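Can a machine tidy up small stuff yet?
Stokley Home Help – Everyday Tech board
Posted 2024-06-22 by Wasilewska

Hello all, first time posting on this board, although I've been reading it for ages (mostly the boiler threads, thank you to whoever explained the pressure valve). My query is a bit daft but I'd like a proper answer if there is one.

I share a flat in Tisville and the thing that drives me up the wall isn't hoovering or washing up. It's bits. Hair clips, bracelets, bobbles, lids that belong to some cup or other, all of it spread over whatever flat surface is nearest. I've got a robot vacuum already and it does the floors well enough as long as I go round first and pick everything up, so I end up doing the boring half of the job for it. It swallowed a hair tie in the first week and I had to cut it off the brush with nail scissors.

What I want to know is whether there's anything, at any price, that can pick small things up off a table and put them where they live. Not a whole butler. Just clips in the box, bracelet in the box, lid back to the kitchen. I keep seeing clips online of machines folding towels and loading dishwashers and I can't tell what's real and what's been speeded up. My sister-in-law says give it 2 years, but she said that about flying taxis as well.

The sort of mess I mean is a beaded bracelet and a claw clip out on the checked tablecloth, with the box for them standing open just behind, and the red lid with the clear spout out there too.

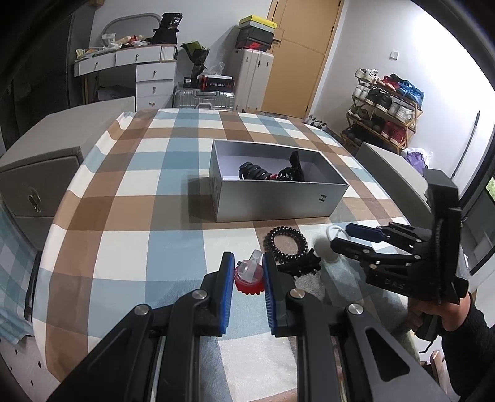

Dilmont Dave-ish reckons the box is the easy part and the bracelet is what would beat a machine, as beads go floppy the second you lift them and the thing has to guess where the other end has gone. He'd start with the lid, he says, and leave jewellery to people for a good while yet.

I hadn't thought of that, and it makes sense to me. I'd assumed the clip would be the awkward one with all those teeth. Anyway, any thoughts welcome, and if the answer is "buy a second box and stop moaning" I can take it!

Tinpot_Kettle
I work on the shop floor at a packing place, so this is from that end and not from homes. We've had a robot arm on one of our lines since last September and it's very good at what it does, but what it does is lift the same carton from the same spot and put it in the same crate, all shift long. Put the carton in skew and it will sometimes manage and sometimes stop and flash at us until a person walks over. There are 18 of us on a shift and I can't say I feel threatened.

Your table is a harder job than our line, even though it looks like nothing. Everything on it is a different shape, and it'll be a different muddle tomorrow. A clip can lie flat or stand on its teeth, and each way needs a different grab. Then a patterned cloth on top of that, which I'd guess doesn't help a camera tell where the cloth stops and a small dark thing starts (happy to be put right, I only know what the engineer grumbles about when he comes in).

What I have seen is the grippers getting better. Soft pads on the fingers make a big difference – ours used to leave dents in the card and now they don't. So picking up a hard little lid, yes, I believe that can be done. Picking up whatever happens to be there, in your flat, every evening, without you standing over it? I'd not put money on it this year.

Also it needs to know the bracelet goes in the box and the lid doesn't. You know that without thinking. Somebody has to get that into the machine somehow.

moppet17
no. get a tray

Greenhouse Gail
Bit harsh, moppet, but I do sort of agree about the tray. I went through all this when my hands got bad and I looked hard for something to help with picking up. What I ended up with was a litter-picker type grabber for the floor, and a shallow dish by the door where everything small gets dumped when I come in. I sort it on a Sunday night mood, meaning whenever I feel like it.

I did go to a home gadgets open day over in Dilmont and watched a machine put 4 plastic cups on a shelf. It got there in the end and everybody clapped, me included, but I could have made a cup of tea in the time. I asked the lad on the stand if it could do earrings and he laughed, quite kindly.

One thing for your vacuum, Wasilewska: a lot of them let you draw a no-go patch on the map in the app. I've put one round the dressing table and it hasn't eaten a hair tie since.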